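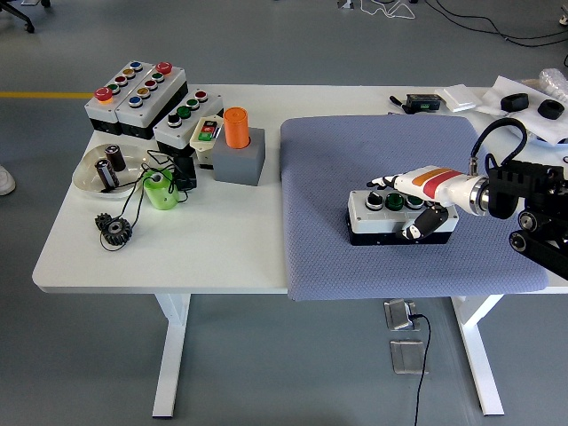
Sorting out a table of push-button boxes, gears and two capacitors. Where does everything go?

Meltora Help > Workshop and Bench > Storage and Layout
Asked May 30, 2020
Viewed 231 times

posted by halfnut_harry

I have a white table. The right half has a blue-grey mat on it and is for working on things, one thing at a time, and I am proud to say that this rule has held. The left half is for everything else, and it shows.

At the back are the push-button control boxes, pale with black bases, which came in a job lot from a plant clearance at Burberg. I bid on them at lunchtime and regretted it by tea. There's one more like them on the mat, the short sort with the two green buttons, because that is the one whose turn it is. In with them is a little cream pendant with a red and a green button. Then there's the orange cylinder standing in its grey block, a clear plastic dish with two capacitors in it, a green cylinder with a hole through the middle, a small black electronic thing with its cables, and a pair of gears which have somehow become involved with one of the cables.

My plan is to go through the boxes, check every contact, write down what each one does and put the good ones into use. In practice I move the gears to get at the dish, the cable comes with the gears, and then I make a cup of tea.

What I'd like to know:

Should the boxes live on the table at all while I'm working through them, or is it better to bring them over one by one from a shelf?

Do the button colours mean anything I can rely on? I have red, green, blue, yellow and black, and two of the boxes have the big red mushroom as well.

Are the capacitors all right in an open dish? One is upright and one has gone over. I set them both upright in the first place, so I suspect the table is on a slope, or I am.

I can't have a bigger table. This has been discussed at home and the discussion is closed.

Comments

pegboard_pam: What's the orange cylinder for?

halfnut_harry: It goes in the block.

pegboard_pam: I see.

2 of 3 replies found helpful by the poster

posted by terminal_velocity
Reputation 344

I did this for a living at a pump works near Tristanley and I now do it for nothing in a garage, so take your pick of credentials.

Shelf. Definitely the shelf. You have one box on the mat and the others watching it from the back of the table, and sooner or later you will pick up a lid or a screw and put it with the wrong one. The boxes in a lot like that are similar enough to fool you and different enough not to fit. Get a cheap set of trays, one box per tray, with its lid, its screws and a slip of paper. The slip says what's been checked and what hasn't. Write it before you make the tea.

While a box is on the mat, nothing else comes on to the mat except tools. When it goes back in its tray the slip goes on top and you fetch the next. It is very dull and you'll be finished in an afternoon.

On the colours. There is a convention, and the people who built your boxes may even have followed it. Going by the usual machine practice:

Red mushroom: emergency stop, and you shouldn't use one for anything else.
Red, ordinary: stop or off.
Green: start or on, though plenty of newer kit uses white for that.
Yellow: something abnormal, usually stepping in to put it right.
Blue: reset, more often than not.
Black: whatever the designer had left in the drawer.

You can rely on that as far as you can rely on a stranger's handwriting. Buttons get swapped. Somebody breaks a green one at the end of a shift, there's a yellow one in the tin, and for the next twenty years yellow means go in that building and nowhere else. So test every one with a meter, with the box connected to nothing, and note which contacts are normally open and which are normally closed. The stop buttons ought to be normally closed. If you find one that isn't, put a piece of tape on it and think hard about Burberg.

For the mushroom heads, press, check that the contact opens and stays open, release it the way that type releases (some twist, some pull), and check again. Do it several times. If one is even slightly moody, it doesn't go back on a machine. Throw the contact block away and fit a new one. I have known otherwise sensible men try to save money on this.

Capacitors: I'd take them out of that dish. I have nothing against the dish. But an open dish next to gears and stray cable is a dish with metal in it before long, and you don't know what charge a second-hand capacitor is holding until you've looked. Check the voltage across the terminals with the meter. If there's anything there, bring it down through a suitable resistor, and don't use the screwdriver method, whatever your uncle did. Then put each in its own lidded box, terminals covered, lying down. They can't fall over if they're already lying down.

Comments

halfnut_harry: Trays ordered. The uncle remark was uncomfortably close.

terminal_velocity: It usually is.

posted by gusset

Just chuck it all in a drawer mate

Comments

pegboard_pam: This is how he got here.

posted by pegboard_pam

The trays are good advice, and I'm sorry for being short about the orange cylinder, but I think the left half of that table needs looking at even once the boxes have gone. It's the cables. If you clear the boxes and leave the cables where they are, you'll have exactly the same argument in a larger space.

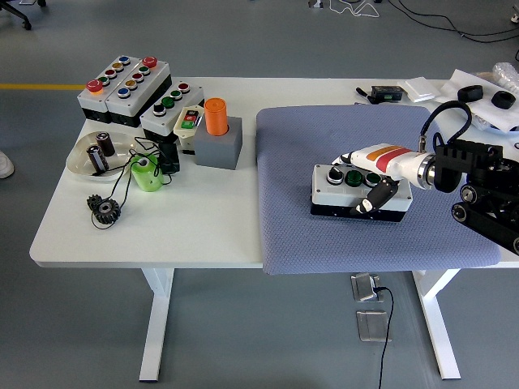 The left half, with the gears nearest and the boxes at the back.

Start with the gears. They sit at the front, there's a wire looped round them, and everything you want is on the far side. Lift them off, free the wire, and give them a tin of their own with a lid and a scrap of oily rag. Gears do not need to be out. They aren't going to be any readier for you.

Next the small black module. Decide where it lives and fix it there. I'd stick it down near the back edge with hook-and-loop tape, then run its wires along the back and tie them every hand's width or so. If a wire doesn't belong to anything, and there's generally one, coil it and put it away. I found one under my own bench which, when I followed it, went to the other end of itself.

The block with the orange cylinder can stay. It's a good heavy-looking shape for a back corner and I've decided I like it. If you'd rather keep the cylinder somewhere else, the hole would take pens.

The green one with the hollow middle wants to go in with whatever it fits. If you don't know what it fits, put it in a tub marked UNKNOWN, with the date, and be strict with yourself. Mine gets emptied every June. I'm up to 8 things in it at the moment and I could name the use of none of them under oath.

The pendant is the awkward one because it's so much smaller than the others. Don't put it in a tray, it'll slide about and vanish under the slip. Hang it from a hook on the wall or the end of the table. I use the Ortner screw-in hooks, the 55 mm ones, and they've held everything I've asked of them bar a wet coat.

I'd disagree with terminal_velocity on one point. I wouldn't bring the boxes over strictly one at a time. Where you've two that look alike, as with your pair with the mushrooms, have both on the mat, lids off in turn, and compare them. You'll spot a swapped button much faster with its twin lying next to it. Then back in their trays, obviously.

As for the slope, put a marble on the table.

Comments

terminal_velocity: I'll allow the pair. Lids off in turn, though, and I'd underline it.

halfnut_harry: Gears are in a biscuit tin. The wire that was round them is attached to the module after all, so I was right to be afraid of it. First box checked: both greens fine, and the black one is a puzzle I am saving for tomorrow. Put a marble on the table as instructed and it rolled off the front and went under the freezer. Does anyone have a view on shims?

gusset: folded beer mat

pegboard_pam: For once I agree with gusset.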